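Forums > Woodworking > Finishing and Wood Movement

Edge-glued maple panel on a perforated metal table: how to fasten it without cracking

Tagged: maple, glue-ups, wood movement, hold-downs, shop tables

Kolby_bench

I have a glued maple strip panel that I want to use as a removable top on a perforated metal table. The table came from a used equipment dealer and is flat enough for my purposes, but the holes make it useless for anything small. Parts drop through or catch on the hole edges. The panel gives me a continuous surface and is easier on whatever is being set down on it.

The panel is a Clament blank, sold for shelving. The strips run the long way. It arrived with a very thin coat of something, which I sanded off one face with 80 grit and then finer. It has not been refinished yet.

Use is light. It is a sorting and layout surface for painted and printed blocks that go into shape-matching sets (cylinders, cubes, stars, wedges). There is no hammering and no cutting. The blocks do get dragged across it, and I would like the color not to transfer into the grain.

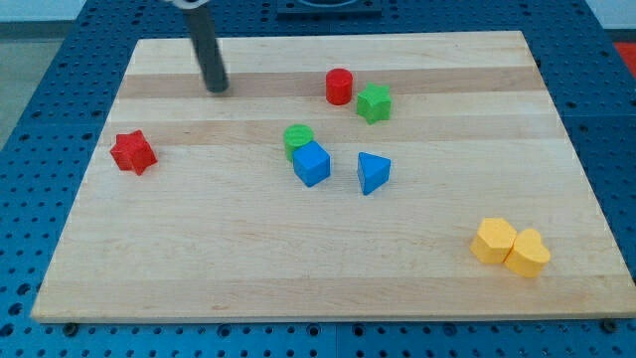

Maple panel on the blue perforated table, with some of the blocks laid out on it.

What I need to settle:

I planned to put machine screws up through the table holes into threaded inserts in the underside of the panel, one near each corner. A coworker said this would split the panel in the first winter. The building is heated and gets very dry by March. Is that a real concern for a panel this size, or only for full tabletops?

Second, does the underside need finish if it is never seen or touched?

Third, the grain has a few small dark marks. They are flush and I can't feel them with a fingernail. Should these be filled before finishing?

I would prefer not to drill the table.

Share | 3 comments

Ratanaporn_wood

Your coworker is right about the mechanism and probably overstating the result.

Solid wood changes width across the grain as humidity changes. Along the grain the change is small enough to ignore for this purpose. A strip panel behaves as solid wood in this respect. Gluing narrow strips together reduces cupping, particularly if the ring orientation is mixed, but it does not cancel the change in width. The total movement is the sum of the movement of the strips.

The steel does not follow. If you fix all the corners with snug screws through round holes, the panel shrinks in dry air and the fasteners hold its edges apart. The stress goes to the weakest place, usually a glue line or a check that has already started at the end grain. On a shelf-sized blank you may only see a slight bow, or nothing. I would still not build it that way when the alternative costs no more.

Do this instead:

Put 2 screws on the center line of the panel, running parallel to the strips. Tighten these. They fix the position of the middle and let both long edges move outward or inward by equal amounts.

At the edges, use a screw with a large washer and a clearance hole well over the screw diameter. Since you don't want to drill the table, pick inserts that are undersized for the existing table holes. If the hole is only slightly bigger than the screw, go down a screw size. Snug the washer until it just drags, then back off a quarter turn. Locate the insert so the screw sits in the middle of the hole at a moderate time of year. If you are installing in the dry season, bias it so the panel has room to grow.

Drill for the inserts with a depth stop. Maple is hard enough that a brass insert will strip its slot or break if the pilot is tight. Run a steel bolt with a jam nut into the insert and drive it with a wrench. Wax the outside threads.

Finish both faces the same. An unfinished underside takes up and gives off moisture faster than the sealed top, and the panel will cup with the seasons. This matters more on your table than on most because the perforations let air reach the bottom. Give it the same number of coats, and don't skip the end grain.

The dark marks sound like mineral streaks or small pin knots. If they are flush and sound, leave them. Filler will show more than the marks do.

Share | 2 comments

hurketti_shop_notes

Why fasten it at all? For light sorting work I would put rubber bumpers under it and glue a cleat along the front and back on the underside so it hooks over the table edges. You can lift it off and flip it when one side gets dirty. Leave a small gap at the cleats.

If you glue cleats, run them the same direction as the strips. A cleat glued across the strips is the same mistake as tight screws.

Agree on finishing both sides.

Share | 0 comments

pegboard_and_pine

For the color transfer question, which was not covered: this depends on the film and on how well the blocks have cured. Oil finishes soak in and leave little on the surface, so pigment dragged across can lodge in the pores. Maple has small pores, so it is less of a problem than with oak or ash, but red on pale wood will show.

I use a water-based polyurethane in satin on surfaces like this. It stays close to clear, where oil-based poly goes amber and hides the difference between the paler and darker strips. Three thin coats, with a light scuff between them. The first coat raises the grain on bare maple, so either wet the surface and sand it back beforehand or accept a heavier scuff after coat one.

Let the film cure fully before putting anything on it. Dry to the touch is not cured. Fresh paint resting on fresh poly can stick, and when the block comes up it takes a patch of finish with it or leaves a patch of paint. Check the can for the full cure time and add to it if the room is cool.

Rough-textured blocks will scratch any film eventually. Satin hides this better than gloss. When it gets bad, scuff the whole face and put on one more coat. Spot repairs show at the edges.

I would avoid paste wax here. It picks up pigment and has to be stripped before you can recoat.

Share | 2 comments

Filed under: Finishing and Wood Movement, Shop Fixtures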